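September, nearly bedtime

Thirteen pages of Grandpa's letters copied out tonight, and my hand aches in the nicest way. Gebhard Lanz had such small writing — I do wish he'd spared more paper!

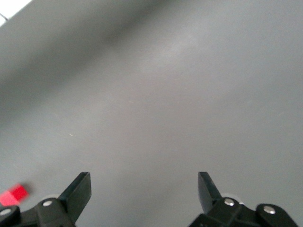 He wrote to Grandma all through his first winter in Wiltura, mostly to grumble about the soup and ask after the dog. In one letter he calls the sky over the harbor a plain gray with one dark shadow slanting across it, much like my tabletop, and says he'd trade it for an hour in her kitchen. I read that bit three times. Two more bundles to go, and then tea.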